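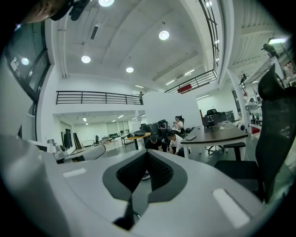 Should a team write its own motion planner?
Most teams shouldn't. Take an existing one, learn where it fails, and put your hours into the code that decides when to call it and what to do when it gives up.

I hold that view after two years on the software side of Mamlow, a pick-and-place system for small parts. We started with our own planner, which we called Duan, and kept it for far too long. It was a decent piece of work. It also took up most of the hours of the people who should have been fixing everything around it.

The argument for writing your own usually runs like this. General planners are slow, they carry options you will never use, and when one returns a strange path you can't explain it to the person standing beside the arm. All of that is true. Duan was fast on our bench and we could explain every line.

Then the parts changed. A new tray had taller sides, and the arm had to come in at an angle we had never planned for. Duan had an assumption about approach direction buried in its cost function, and it took us most of December to dig it out. A general planner would have been slower on the old tray and would have handled the new one with a changed config file.

When we finally sat down and sorted our failures, we had 353 failed picks logged. In 232 of them the planner had done its job properly. The path was fine and the target was wrong, or the target was fine and the world had moved between the camera reading and the plan. Some were plain timestamp errors, where the pose of the gripper and the pose of the part came off different clocks. I found that hard to look at, given where our effort had gone.

My second complaint is about tooling. Robotics teams will spend weeks on control code and then debug it with print statements and a spreadsheet. We did this. The replay tool we use now is called Bukadel, and the first version was a weekend's typing. It loads a run, lines up the sensor streams, and lets you step through what the software believed at each moment. It has no clever features. It paid for itself sooner than anything else in the repository, and I would build it before the first demo if I were starting over.

People who sell integrated stacks will say this is solved. We trialled one, Stunix, for 5 weeks. The planning was good and the perception was better than ours. The logs were in a closed format, and when a grasp failed we got a status code and a suggestion to recalibrate. We recalibrated. The grasp kept failing. I would still recommend it to a shop that runs one product and has a support contract. I wouldn't recommend it to anyone whose job is to find out why something went wrong.

There is a fair case against me. If your arm works beside people and must stop within a fixed time, you may need a planner whose worst case you can bound, and the big general ones make that hard. If your task is narrow and will stay narrow, a few hundred lines of your own code may be the right size. I have seen fewer narrow tasks stay narrow than I was promised, but they exist.

For everyone else, keep the planner behind a small interface so it can be swapped. Record every input it was given, including the ones that led to a good result. Put one clock in charge. We retired Duan in the autumn and I moved its tests across to the replacement, where two of them still fail.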